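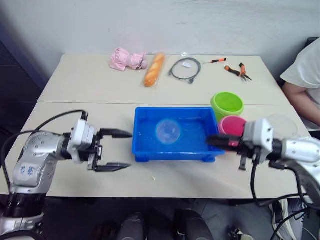 Since we moved to Dulow I am trying to have one afternoon each month where I empty the drawer. You know which drawer. In our old flat on Bettencourt Street it was in the kitchen, now it is in the hallway, but the contents travelled with us without any change.

My rule is simple. Everything comes out and goes in a line at the back of a white table, and then I must decide for each thing if it has a home. If it has no home after 40 minutes, it goes in the donation box or in the garbage. I learned this method from a small book I bought at the market in Flusgate, and I have to say the book was longer than it needed to be.

The pliers and the small screwdriver were easy. They both have orange and black handles, so they look like family, and they belong in the toolbox under the stairs. I always take them out for one screw and then I am too lazy to walk back.

The black cable was more difficult. It has a small white label on it, and you would think a label helps, but I still could not remember what the cable is for. I tried it in the radio and in the old printer. In the end I wrote "ask again in April" on a piece of paper and put it in the cable bag. Maybe this is cheating.

The pink plush toy with the frilly outfit is not going anywhere. I washed it last winter and it kept its colour very well. It will sit on the shelf in the spare room, beside the blankets.

Then there is the bread. I mean the thing shaped like a little baguette, in its clear plastic. I bought it together with a bag of 500 clothes pegs from Fistalico, the discount shop near the station, and I can't explain this purchase to anybody. It goes on the kitchen windowsill for now.

The part I like most came at the end. I had the blue tray out with a little water in it, and the clear ball, and I left them in the middle of the table while I was sorting. A transparent ball in shallow water is a very calm thing to look at. I also had the green cup and the pink cup next to it for pouring, the cheap plastic kind, good for a rainy day with children or without children.

I think next month I will do the bathroom cabinet, which is worse. There are at least 3 hairbrushes in there and I use one. If somebody has a good idea for keeping cables in order, please write it in the comments. I prefer something without boxes, we have enough boxes.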